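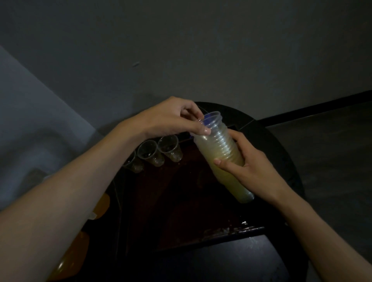
Clear plastic cups, nested stack.

Unda 307 Cold Drink Cup, Clear
Item no. 3097
Supplied by Windberg, Clendurdale

Overview
The Unda 307 is a single-use clear cup for cold drinks, samples and desserts. It has a rolled rim and a tapered wall with stacking shoulders molded below the rim. The shoulders keep a gap between nested cups so that air can enter when one is pulled free. Cups are supplied unprinted.

Material
Polyethylene terephthalate (PET), food grade. No coating or liner. A single cup is colorless when held to the light. Nested cups can show a slight tint where many walls overlap. This is normal for the material and does not indicate mixed batches.

Temperature
Cold use only. Do not fill with hot drinks, soup or melted wax. Do not microwave. PET softens well below the boiling point of water, and the base will deform before the wall does. Cups may be chilled with contents in place. Freezing makes the rim brittle and is not covered by the supply terms.

Packing
Cups are packed in sleeves, and sleeves are packed upright in a double-wall carton with a folded liner. The carton label carries the item number, the batch code and the packing month. Part cartons are not sold. Mixed cartons with the Bratu portion cup can be ordered under item no. 1754.

Lids
The flat lid and the flat lid with straw slot both fit the 307. The dome lid fits the 307 but not the earlier 306, which has a narrower rim. Lids from other makers should be tested before ordering in quantity. Rim diameter alone is not a reliable guide, as the depth of the roll also affects the fit.

Dispensers
Suitable for gravity and spring dispensers with adjustable collars. Set the collar so that it touches the rim without bending it. If two cups drop together, tighten the collar by one step. If cups hang, check for crushed rims in the lower part of the column before loosening.

Storage
Store cartons flat, dry and out of direct sun. Keep at least 15 inches from heaters and steam pipes. Leave sleeves closed until needed. Static builds up in dry rooms and can make cups cling to each other; a day in the serving area before opening usually clears it.

Disposal
Resin code 1. Empty and rinse before recycling. Acceptance of cups differs from that of bottles in many local programs, so check with the hauler.

Change notes
Rim roll deepened from the October production run. Lid fit is unaffected. The carton label was moved to the short side at the same time.

Technical contact
Fuseini Agbenyega, Packaging Desk, Windberg. Quote the batch code with any query about fit or cracking.

Page revised Dec 8, 2021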